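Ticket 846
Product: Eter electric hot pot
Submitted through: Zamport support desk
Category: Heating / shuts off early
Status: Closed

Problem as reported
Pot heats normally for 7 minutes, then the indicator light goes out and the water stops short of a boil. Pressing the switch again does nothing until the pot has cooled down. It happens with plain water and with food. Customer was making potato soup the first time and ended up finishing it on the stove. 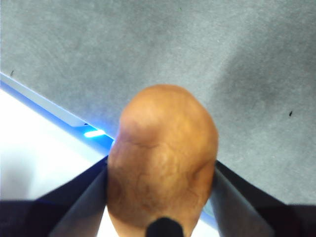

First reply from support
Please try the following and write back with the result.
1. Unplug the pot and let it cool completely.
2. Plug it straight into a wall outlet. Do not use a power strip or extension cord.
3. Fill with plain water to the middle mark, put the lid on, and set to high.
4. Note when the light goes out.

Customer update
Had been using a Tosham power strip shared with a toaster. Moved to the wall outlet. Light now stays on longer but still goes out before a full boil. Tried it 4 times, same result each time. A kitchen thermometer read 70 degrees Celsius when it cut out on the last try. The outlet is fine with other appliances.

Second reply from support
A cutoff at that temperature points to the dry-boil sensor under the heating plate. Scale on the plate can trip it early. Please descale with equal parts white vinegar and water, leave for an hour with the pot unplugged, then rinse. Do not scrub the plate with steel wool. Keep the outside of the base dry.

Customer update, Saturday
Descaled with vinegar. A lot of white flakes came off. We have hard water here and I had only been wiping the inside. The filter jug is a Kuroda and the cartridge is overdue.
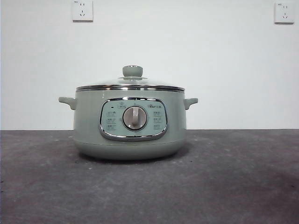 Attachment 1: green hot pot on the counter, glass lid on

Third reply from support
Thank you. Run two full boils with plain water and discard both before cooking in it. If the light goes out early again, reply to this ticket and we will arrange a replacement base.

Customer update
Both boils finished. No early shutoff. OK to close.

Resolution code: scale on heating plate, no parts sent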